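Clilbridge Technical College
Packaging and Storage 1205
Unit 2: Clear Film Bags

Reading before the session: the Garside handling notes, section on flexible packs. Bring the sample sheet from Unit 1.

2.1 Scope

This unit covers the plain, unprinted bag made from transparent plastic film: how it is formed, how it behaves when it is opened, filled, closed and flattened, and how its condition is recorded. Rigid packs are covered in Unit 3. Woven sacks and paper bags are left out entirely. Where a bag carries a zipper, a drawstring or an adhesive flap, the closure is treated in 2.6 and the body of the bag is treated as for any other.

2.2 Terms

Film. The flat sheet from which the bag is made. Film has a thickness, sometimes called the gauge, stated in this course in microns.

Panel. Either of the two main faces of the bag.

Mouth. The open end. A bag with no goods in it still has a mouth, although the two edges may lie so close together that the mouth cannot be found by eye.

Lip. An extra strip on one panel that extends past the other at the mouth. Many bags have no lip.

Seal. A line along which two layers of film have been fused by heat. A side seal runs from mouth to base. A bottom seal closes the base.

Gusset. A fold built into the side or base that lets the bag open into a box-like form.

Blocking. Adhesion between two layers of film that are meant to separate. The term covers light cling and also firm sticking after long storage under load.

Crinkle. A sharp, short fold with no fixed direction, produced by handling. Crinkle is distinguished from a crease, which is a long fold in a known position, generally made on purpose or by the carton.

Headspace. The length of bag between the top of the goods and the closure.

2.3 How the bag is made

Two routes account for most of the bags used in the practical work.

In the first, film is extruded as a continuous tube. The tube is flattened, sealed across at set intervals and cut. The resulting bag has a bottom seal and no side seals. The edges of the flattened tube are folds, and they are as strong as the rest of the film unless the tube has been pressed very hard.

In the second, a flat web is folded along its length and sealed and cut across its width. The fold becomes the base, and each cut becomes a side seal. Side seals of this type are narrow. They resist a steady pull along the panel well enough but peel when the load is applied at one end, as happens when somebody pulls the mouth apart too far.

To tell the two apart, hold the bag flat against a dark surface and look along the edges. A bottom seal shows as a straight line a short distance in from the end. A side seal shows as a thin bead at the very edge. If neither can be seen, run a fingertip along the edge.

2.4 Properties of the film

The film used for the exercises is 40 microns thick. At that thickness it drapes over an edge under its own weight and holds a crinkle after the hand is removed. Thinner film drapes more closely and clings more. Thicker film tends to spring back toward flat.

Bending stiffness rises steeply with thickness. For a uniform sheet it varies with the cube of the thickness, so a modest change in gauge gives a large change in feel. Students often report that a bag is "made of something different" when the polymer is the same and only the gauge has changed. Check the gauge before recording a difference in material.

Clear film reflects as well as transmits. On a smooth panel the reflection is broad and easily overlooked. On a crinkled panel each small facet returns light in its own direction, and the film becomes visible as a pattern of bright lines and patches. A crinkled bag is therefore easier to locate on a table than a flat one. It is harder to read, though, as the bright lines do not follow the outline of the bag and may be mistaken for an edge or a seal.

Static charge builds up when layers are separated or when the film is slid across a dry surface. A charged panel will attract the opposite panel, the sleeve of the person handling it and any dust nearby. Charge falls away faster in humid air. The effect is most troublesome in November and through the heating season.

2.5 Opening an empty bag

The difficulty in opening a flat bag is the separation of the two panels at the mouth. Three methods are used in class.

Shear method. Hold the mouth between thumb and finger with one panel against each. Slide the thumb and finger past each other. The panels move in opposite directions and part over a small area. Extend the opening from there by moving the fingers inside.

Pinch method. Take hold of one panel on each side, a short distance below the mouth, and draw the two panels apart. The pinch must take up a single layer. If both layers are gripped on either side, pulling only tightens the film and no opening appears.

Lip method. Where a lip is present, hold it down and lift the shorter panel. No shear is needed.

Do not blow into the bag. Do not wet the fingers.

Once the mouth is open, the bag will tend to close again. An ungusseted bag has no form of its own and takes whatever form the hands and the goods give it. Support at two points produces a flat, taut line between them; support at three or more produces an opening with area. For this reason a bag held only at its two side edges is easy to carry and awkward to fill.

2.6 Closing

Fold closure. Press out the air, fold the mouth over twice and tape it. Suitable for dry goods in short-term storage. The fold must run square to the sides or the tape will lift at one corner.

Twist closure. Gather the mouth, turn it and secure it with a tie. Gathered film forms channels along its length and the closure is not airtight – it should never be recorded as such.

Press-to-close zipper. Start at one side and press along the full length between finger and thumb. Return once in the opposite direction. Goods trapped in the track are the usual cause of failure.

Heat seal. Set the bar according to the gauge. Too little heat gives a seal that peels; too much gives a thin, brittle line beside the seal where the film later tears. Crinkles crossing the seal area leave small tunnels. Draw the mouth flat before lowering the bar.

2.7 Flattening and reuse

A bag intended for reuse is emptied, inspected and flattened. Lay it on a clean, hard tabletop with the mouth facing away. Smooth from the base toward the mouth so that the air has a way out. Smoothing from the mouth toward the base traps a pocket of air, and the pocket moves about under the hand without leaving.

Crinkle does not come out fully under hand pressure. A bag that has been crumpled will lie flat under load and rise again when the load is removed. Record this as residual crinkle and do not reject the bag for it unless the film has whitened along a fold. Whitening shows that the film has been stretched beyond recovery at that line.

Flattened bags are stacked with all mouths at the same end. A stack of 200 is the largest that fits the Nendo storage tray without bowing. Taller stacks block at the bottom, and the lower bags then have to be peeled apart singly.

2.8 Inspection and recording

Inspect in the order given. Use one line of the record sheet per bag.

Outline: square, skewed or irregular.
Mouth: open, closed or not found.
Seals: continuous, interrupted or not visible.
Panels: smooth, crinkled or whitened.
Surface: clean, dusty or marked.
Closure: type and condition, or none.

"Not found" and "not visible" are proper entries. A transparent object often conceals its own structure, and a guess entered as an observation cannot be separated out later. Turn the bag over and try again before using either entry, and write T beside it when this has been done.

Holes are tested separately. Close the bag with air inside, press gently and listen. For smaller leaks use the water tray. Dry the bag before returning it to the stack.

2.9 Practical work

Materials: clear bags from the Grekero sample box, a steel rule, the thickness gauge, tape and the record sheet.

Part A. Measure the film. Take readings near the mouth, at mid-panel and near the base. Measure both layers together, then divide by two. State the spread of the readings as well as the mean.

Part B. Open the bag by the shear method and then by the pinch method. Flatten it between attempts. Record the time for each. Most groups need roughly 40 minutes for this part with a full set of samples.

Part C. Crumple the bag in one hand, release it and lay it on the table. Sketch the outline as it comes to rest. Mark on the sketch only those edges that can be traced along their whole length. Flatten the bag, compare it with the sketch and note any bright line that was drawn as an edge in error.

Part D. Close the bag by one of the methods in 2.6 and complete the inspection line.

Hand in the sketch with the record sheet. Sketches redrawn after flattening are not accepted.

2.10 Points for the write-up

Give the gauge with its unit every time it appears. Use "panel" for the face of the bag and "film" for the material. Say how the bag was supported when each observation was made, as the form of an unsupported bag and that of a held bag are not comparable. Report blocking and static separately where it was possible to tell them apart; otherwise write "cling" and leave the cause open.
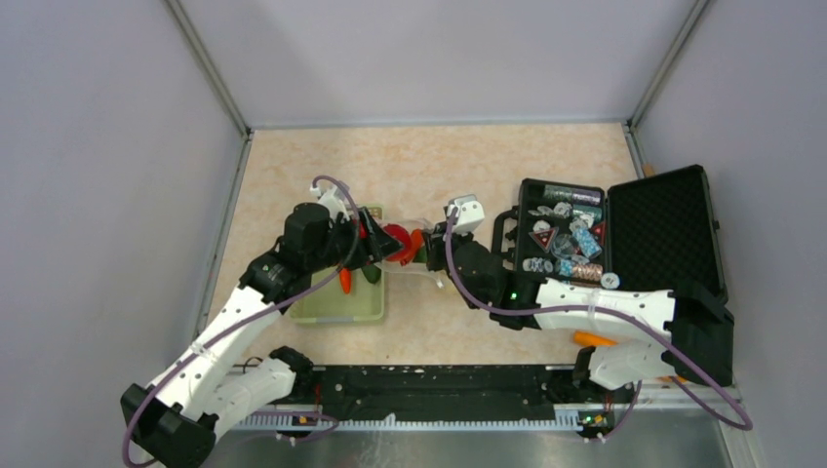

Figure 2.1. Clear plastic bag held in use, film crinkled (see 2.4).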